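Search site Enter keywords Go

Teaching grasping from messy beds: speaker notes
Jhosep Montoya, Fledham, 17 Mar 2026

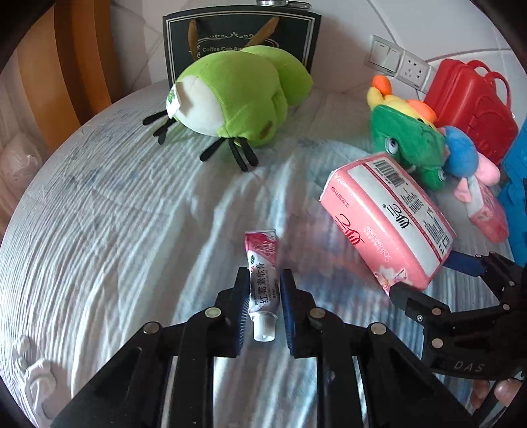
What did we want to find out? Whether the variety of objects in a set of demonstrations matters more than the number of demonstrations, when the total recording time stays the same.

Opening (keep it short, they've just had coffee)

Say hello, thank Tibor Sipos for the invitation. Mention that the code name is Ternel and leave it there, people always ask and the story is long.

Stay on the first slide for a bit. I love this one! Two hand-held grippers, a bedsheet full of creases, soft toys all over the place. One gripper has a little tube of ointment upright between its fingers, the other has a pad against a pink pack of tissues. Ask the room which they think is harder for a policy to learn. Take two or three guesses – don't give the answer yet.

The method

We recorded 200 demonstrations for each training set. Set one: the same 9 objects over and over. Set two: 100 objects, two demonstrations each. Same people, same rooms, same length of session. Everything else in the training recipe was left alone, and I want to stress this because the first version of the study got it wrong (we changed the learning rate halfway through, my fault).

Then we tested both policies on the arm at Drollano, with objects neither had met. Pick up, move across, put down. A try counts only if the thing ends up standing or lying where it was meant to.

Pause for questions on the set-up. Tibor will ask about lighting. We kept the curtains however they were.

The result

Show the bar chart. The varied set wins, and it wins most clearly on soft things: plush, packets, cloth bags. On small stiff things like tubes and bottles the gap nearly closes. So, back to the guesses: the tissues were the harder one for the narrow policy. It squeezed too far, let go, squeezed again. Play the clip twice, it's lovely to watch the second policy simply get on with it.

Be fair about the weak spots – 251 test tries, one arm, one type of finger pad. Bedding is also a kind surface, it gives a little when you come in too low. Ccori tried our varied policy on a hard worktop and it knocked into the surface far more often. Show their plot, credit them by name.

What's next

Hard surfaces first, then two-handed tasks, starting in June. If anyone has a cluttered room and a spare afternoon, come and find me at the break.

Leave the contact slide up during questions.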